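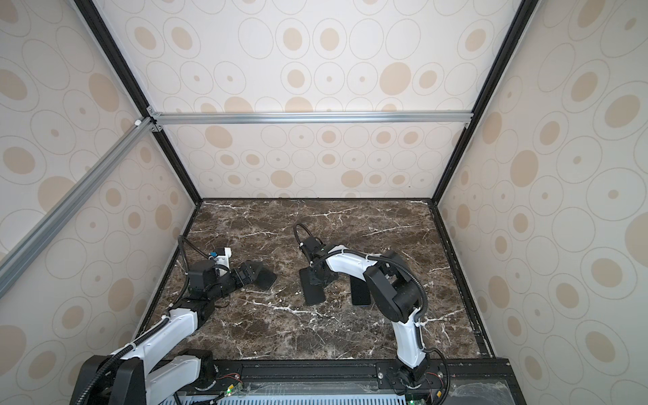
Panels with an oval-and-dot pattern, metal rails across two of them.

Home | Syllabus | Handouts | Readings | Contact

Unit 3: Exchange Programs for Reporters

Most exchange programs for working reporters last between two weeks and 3 months. The host is usually a newsroom, and the sponsor is usually a foundation, a press association or a government office. The sponsor and the host are separate bodies. Keep them apart in your notes.

Terms to know

Placement: the newsroom where the visitor works.
Stipend: money for daily costs. It is not a wage.
Return report: a written account handed in after the trip.

Case: the Osalberg program

Osalberg places radio and print reporters from Phromma with small stations in Prendulau. Applicants send two work samples and a letter from an editor. The stipend is $1199 per placement, paid in two parts. The second part is held until the return report comes in. The report must be at least 300 words and is read by the sponsor only.

Visitors may sit in on news meetings and go out with local crews. They may not file stories under the host's name without written consent from both editors.

Points for discussion

Who gains from the return report, and should the home newsroom see it?
What happens to a reporter's independence when a government pays the airfare?
Would a longer stay change the kind of work a visitor can do?

Read the Zilteck packet, section 2, before the November session. Bring your notes on the consent rule.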